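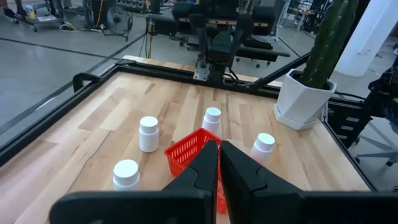 I went to the Talpur open day on 28/04/2022 expecting a sales pitch for Skovow, their ransomware protection, and got one. Some 200 people had signed up. Coffee was decent.

Sadia Bukhari ran the main demo. She let a file locker loose on a test laptop and Skovow stopped it after 39 files, then put them back from its own copies. Fine, but the sample was one they had picked, on a machine they had set up. I asked which other families they had tried and was told a report would be out in December.
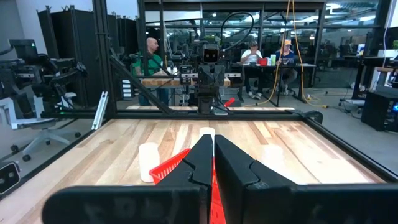
Red basket on the worktop, Talpur open day

Next came Tilov, the email filter. The slide said it had blocked 259 bad attachments in a customer trial – no word on how many it let through, or how many good ones it binned.
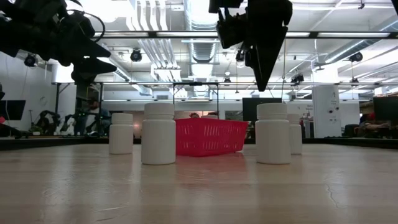 Yaowalak Sukprasert's talk on backups was the best part of the day. She told us to keep one copy unplugged and to practise restoring it, and she didn't mention a product for a good half hour. Then she mentioned Imilov, which costs extra after 5 machines.

I took the trial key home. It wants admin rights and a phone number, so it can wait.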